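28th April, pose tracking and the tissue task

Started the morning convinced the jitter was in the cameras and finished it convinced it's in my own code, so that's progress of a sort. Writing it down while I still remember which branch is which.

Where we were: the overhead stream comes in, the marker detector finds whatever faces of the cubes it can, each face gives a pose, and then the fuser (my bit, the part I was so proud of in November) mashes the faces together into one pose per gripper. It's lovely when the gripper is out in the open. As soon as someone reaches down to pinch something, the wrist rolls, one face drops out, another one swings in at a nasty grazing angle, and the fused pose hops. You can see it plain as day in the replay tool: the little axes glide, glide, twitch, glide.

Travito, for anyone picking this up cold, is the replay tool. Unum is the fuser. Yes, I know the names don't tell you anything, blame whoever was here first.

So, what I tried.

First go was just turning up the smoothing. Looked gorgeous on screen and was useless, because the fused pose then trails the real one right when the fingers close, and the closing moment is the only part the policy really cares about. Backed that out. (Branch is robichaud-smooth if anybody wants a laugh. Please don't merge it.)

Second go was weighting each face by how square-on it sits to the camera. Much better! The grazing faces still get a say, just a quiet one. Left in. I also had to fix the sign of the normal, which I'd had backwards, so for a good half hour I was favouring the worst faces and wondering why the world hated me.

Third go is the one I'm still fiddling with, a gate that throws out any face whose pose disagrees with the prediction by more than a set amount. The trouble is picking the amount. Too tight and it rejects honest fast motion, too loose and it may as well not be there. I've parked it at 2 cm for now and made it a config value so I can stop recompiling every time I change my mind.

For test data I've been leaning on the tissue pull, since it's short and has the ugly wrist angles in it. Left gripper goes down to the box and pinches the tissue, right one stays open on the table, and that resting one makes a decent baseline for noise.

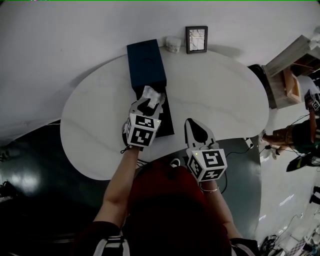

Diane MacLeod reckons I'm fixing the wrong end of it. Her view is that the fuser would behave itself if the cube-to-fingertip offset were right, and that a small error in that offset turns into a big swing at the tip whenever the wrist rolls, no matter how clever the weighting is. She'd rather see each gripper pivoted on a fixed point and the offset solved properly before anyone touches the gate again.

Annoyingly, I think she's at least half right. I went back through Travito and plotted tip position against roll for the left gripper, and there's a slope there that shouldn't be. It doesn't explain the hops (those line up with faces coming and going, I checked) but it does explain the slow drift I'd been writing off as lens distortion. Two bugs wearing one coat, more or less.

Other bits and pieces from today:

- Replay crashed at frame 2044 every single time. It was a frame with no faces detected at all and I was dividing by the sum of the weights. Now it holds the last prediction and flags the frame as a guess.
- The detector and the finger-width signal are on different clocks. I'd assumed they weren't. Resampled both to 100 Hz and the pinch now lines up with the fingers closing, which has done wonders for my mood.
- The IDs for each cube live in 3 different files. Moved them into one. If your script suddenly can't find a marker, that's me, sorry.
- The Hullombridge export still writes quaternions in the other order. I've left a loud comment at the top of the converter and haven't touched the converter.

For Monday: write the pivot routine, solve the offsets for every gripper we've got, rerun the tissue pulls with the gate off, then with it on, and put the plots side by side. If the drift goes flat with the gate off, I owe Diane a coffee. Also ask whether anyone minds if I delete the old calibration folder, it keeps getting picked up by mistake.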